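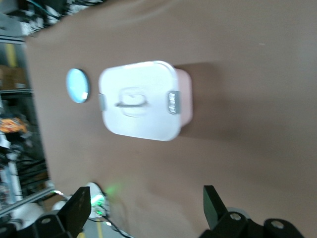 Claims about how long cooked food keeps are mostly claims about averages, and averages are a poor guide to your own leftovers. Every fall I get a stack of papers that say rice lasts so many days, soup lasts so many days, and the number is copied from a chart that was copied from another chart. Ask where the number came from and the trail usually goes cold after two steps. Take a plain box with a white lid and a handle shape molded into the middle. The chart treats the food in it as if the box, the fridge, the cook and the hour it was put away made no difference. This unit is on how to read claims like that without swallowing them whole.

**Food Claims and Evidence, Unit 3 handout**
Instructor: Inna Demchenko
October 24, 2024

## 1. What a storage time means

A storage time is a cutoff somebody picked. Under it there is usually a curve: the longer food is held, the more microbes grow, or the worse it tastes, or both. Those are separate things. Food can taste flat and be safe. Food can taste fine and make you sick, and the sniff test won't help much with that, because many of the organisms that cause illness don't change the smell.

So when you meet a number, first ask which kind it is:

- a **quality** time (texture, flavor, color)
- a **safety** time (risk of illness)
- a **legal or business** time (what a seller is willing to stand behind)

Date labels on packages are very often the first or the third. People read them as the second. I would like you to stop doing that, at least in this class. That doesn't mean ignore the label. It means find out what it was meant to tell you.

## 2. The Drenden pamphlet

You have the Drenden pamphlet in your reading packet. It says that its storage system "keeps food fresh up to 3 times longer." Please look at four parts of that sentence.

**"Fresh."** Not defined anywhere in the pamphlet. The small print on the back talks about strawberries losing weight. Weight loss in fruit is mostly water loss. That's a real thing you can measure, and it has very little to do with whether your chicken is safe.

**"Up to."** One good result out of many is enough to make this true. If the other trials showed no difference at all, the sentence would still stand.

**"Longer."** Than what? In this case, than fruit left in an open bowl. I don't know anyone who wants to know whether a closed box beats an open bowl. They want to know whether it beats the closed box they already own.

**"Keeps."** The company picked the temperature and held it steady. Home refrigerators get opened, overfilled and stood next to ovens.

Several students last year said I was being unfair to Drenden, and that the product might be good. It might. The pamphlet gives no way to tell, and that is my complaint.

## 3. The Anico survey

The second reading is a survey run for Anico, a meal-kit seller. Key figures:

| Item | Number |
|---|---|
| People invited | 928 |
| People who answered | 142 |
| Share who said they "always" label leftovers | 28% |

Work out the response rate before you read any further. It comes to a little over 15 percent. Now think about who fills out a survey on leftovers from a meal-kit company. I'd guess people who like to plan meals, and people who have a complaint. Neither group looks like the general public.

Then look at the word "always." Nobody followed these people home. Self-reports about tidy habits run high in nearly every field where someone has bothered to check them, from flossing to exercise. If 28 percent say always, I would expect the true share to be lower. I can't tell you how much lower, and neither can the survey.

The write-up goes on to say that people who label their food "waste less." Look for the measure of waste. It's another question on the same form. So the finding is that people who describe themselves as careful on one line also describe themselves as careful on the next line.

## 4. Where I am less sure

Some advice in this area is well supported, and being doubtful about everything is its own kind of laziness. Cooling cooked food promptly is on firm ground. So is keeping the refrigerator cold, and using shallow containers for large batches, since heat leaves a thin layer faster than a deep one. The physics is simple and the lab work on growth rates goes back a long way.

I am less sure about these:

1. That hot food must sit out before it goes in the fridge. The usual argument is that it warms everything else. For a huge stockpot, maybe. For a single portion I have never seen good numbers.
2. That glass keeps food safer than plastic. Glass resists stains and smells better. I haven't found a comparison that shows a safety gain when both are clean and shut properly.
3. That an airtight seal slows all spoilage. It slows drying out. Some bacteria do well without oxygen.

The Melnychuk chapter takes a firmer line than I do on number 2. Read her section on scratched surfaces and decide for yourselves. Her samples were washed by machine on one cycle only, and she says so, to her credit.

## 5. Assignment

Due the first week of November. Hand it in on paper at the Lerholm building, second floor mailbox.

Pick one storage claim from a package, an ad, a website or a relative. Write two pages on it:

- State the claim word for word.
- Say whether it is about quality, safety or business.
- Trace it back as far as you can, and say where you got stuck.
- Say what result would change your mind.

The last point is the one people skip, and it carries a third of the grade. "More research is needed" does not count as an answer. Name the comparison, what you would measure and how big a difference would matter to you in your own kitchen.

If you choose a relative's claim, you don't have to tell them how it came out.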